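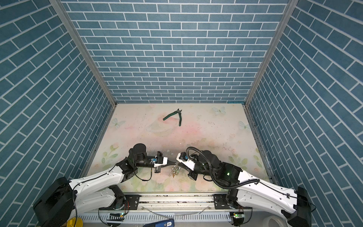

Pliers with the dark green handles, on the butterfly mat.

Hand Tool and Bench Checklist, with my comments
Pirkmont Craft Hall, back workshop
Walked through 8/14/25

Okay, same routine as last time. I go down the list, I mark OK, FIX or PULL, and then I ramble a bit underneath so whoever opens the cabinet next knows what I was thinking. If you only want the marks, read the marks and skip the rest!

HAND TOOLS

1. Pliers and cutters: jaws meet, pivot moves freely, handle covers tight
OK, except one FIX
I open and close every pair a few times and hold the jaws up to the window to look for a gap. The long-nose pair from the jewelry drawer is stiff as anything. One drop of oil, work it in, wipe it off (please wipe it off, I got oil on a silk lampshade in the spring and I'm still sorry). Also, pliers are for holding and bending. If you need to loosen a nut, the wrenches are on the next hook over.

2. Hammers and mallets: heads tight, no splits in the handle
PULL one
The little tack hammer wobbles. I've wrapped red tape around it and put it on the top shelf. Leave it there until it gets a new handle, and don't "just use it for one nail."

3. Screwdrivers: tips square, handles not cracked
OK
A couple of the flat ones are getting rounded. They'll last into September, but I'd like to order new ones then. And yes, I can tell when one's been used to open paint.

4. Craft knives and blades: caps on, used blades in the blade tin
FIX
Two knives had no caps. I found one cap under the radiator, and goodness knows where the other one went. The blade tin is nearly full, so it needs to be taped shut, labeled and swapped for the empty one in the cupboard.

5. Files and rasps: handles fitted, teeth clean
OK
Brushed them out while I was standing there. Very satisfying, recommend it.

6. Clamps: screws run smoothly, pads in place
FIX
The Oshima clamps are fine. The older bar clamps are missing pads on one side, and they leave a nasty dent in soft pine. I'll cut some leather scraps for them this weekend.

BENCHES AND FLOOR

7. Bench tops: steady, no splinters, no nails sticking up
OK
Bench by the sink had a staple standing proud. Pulled it. I ran my hand along all of them afterward (with a glove on -- learned that one years ago).

8. Walkways clear
FIX
There was a stack of chair frames between the door and the first aid kit. They're lovely chairs and I know there's a project going on, but I had to climb over them. They need to go in the Hemham room when nobody's working on them.

9. Floor: dry, no loose mats, no trip edges
OK
The rubber mat by the drill press curls up at one corner. It's taped flat for now, so I'm calling it OK, but have a look at the tape when you sweep.

POWER AND LIGHTS

10. Cords and plugs: no cuts, no bare wire, not pinched
PULL one
Glue gun with the gray cord has a nick near the plug. Bagged it and tagged it 306 so it matches the line in the repair book. We've got others, so it's no hardship.

11. Drill press: guard fitted, chuck key off the chuck, stop button works
OK
Pressed the button with it running and it stopped like it should. Chuck key was on its string, hooray.

12. Lights over benches
FIX
The tube above bench 16 flickers. It gives me a headache, and it's no good at all around blades. Use another bench till it's changed.

FIRE AND FIRST AID

13. Extinguisher: needle in the green, pin in, tag in date
OK
Dusty but fine.

14. Oily rags in the lidded metal can, lid closed
FIX
Lid was propped open with a paint stirrer. I say this every single time and I'll say it again -- the lid has to be shut. Rags with linseed oil on them can heat up all on their own.

15. First aid kit stocked
FIX
Low on finger bandages (no surprise) and the eyewash is past its date. The Plematlow refill box costs $79 and has everything in it. I'd rather get that than buy bits and pieces from the drugstore and end up spending $80 and a whole afternoon.

TO DO BEFORE THE NEXT WALK-THROUGH

Oil the long-nose pliers
New handle for the tack hammer
Knife caps, swap blade tin
Leather pads for bar clamps
Move the chairs
Glue gun 306 to repair
Tube over bench 16
Refill box and eyewash

If you do one of these, put your initials and the date next to it on the paper copy inside the cabinet door. Pencil is fine. The pen on the string ran out again.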